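De : Secrétariat des programmes, association Traltau
À : liste de diffusion des membres
Date : 3 novembre 2024
Objet : Re: Cycle Malari, ordre de diffusion et version retenue

Mesdames, Messieurs, chers membres,

Le secrétariat a pris connaissance du message reproduit ci-après et remercie son auteur de l'attention portée au programme.

> Le livret annonce la série Malari dans l'ordre de production.
> Or la chaîne avait diffusé l'épisode du phare avant celui du
> procès, et c'est dans cet ordre que le public a découvert la
> trahison du frère cadet. Serait-il possible de revenir à l'ordre
> d'antenne ? Par ailleurs, projettera-t-on la version longue du
> dernier épisode ou celle qui fut rediffusée en été ?

Sur le premier point, l'ordre de production est maintenu. L'épisode du procès a été écrit et tourné avant celui du phare, et plusieurs répliques de ce dernier supposent connue la condamnation du père. La permutation opérée à l'antenne avait conduit à supprimer une scène de transition, que la copie dont nous disposons rétablit. Les membres qui souhaitent retrouver l'ordre d'origine de la diffusion le trouveront imprimé en regard du programme, à la page 2 du livret. 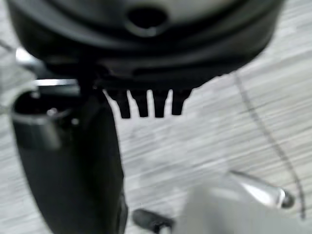

Sur le second point, la version longue sera projetée. Elle comporte le dialogue entre la capitaine et l'archiviste, absent de la rediffusion, sans lequel le retour du vaisseau à Drurnley demeure difficilement compréhensible. Le distributeur Manalo en a confirmé la mise à disposition en langue originale sous-titrée. Aucune copie doublée de cette version n'a pu être localisée.

Il est rappelé que la discussion qui suit chaque séance porte sur les épisodes déjà projetés. Les intervenants voudront bien s'abstenir d'évoquer la dernière saison, de nombreux inscrits découvrant la série à l'occasion du cycle.

Le livret a été tiré à 700 exemplaires. Les membres n'ayant pas reçu le leur peuvent en faire la demande par retour de courrier électronique, en précisant leur adresse postale complète. Une correction y est à porter : la notice du troisième épisode attribue à tort au pilote la décision d'abandonner la colonie, alors que celle-ci revient au conseil. 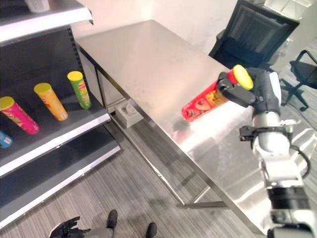 Modalités d'inscription

La salle compte 100 places. L'inscription est nominative et s'effectue séance par séance, par message adressé au secrétariat sous la référence 2717. Les personnes empêchées sont priées de se désister dès que possible, afin que leur place soit proposée à la liste d'attente.

Les propositions relatives au cycle de juin, consacré aux récits de voyage dans le temps, peuvent être adressées à la présente liste. Chaque proposition indiquera le titre original, la durée et, le cas échéant, les sous-titres disponibles.

Veuillez agréer, Mesdames, Messieurs, l'expression de nos salutations distinguées.

Le secrétariat des programmes
Association Traltau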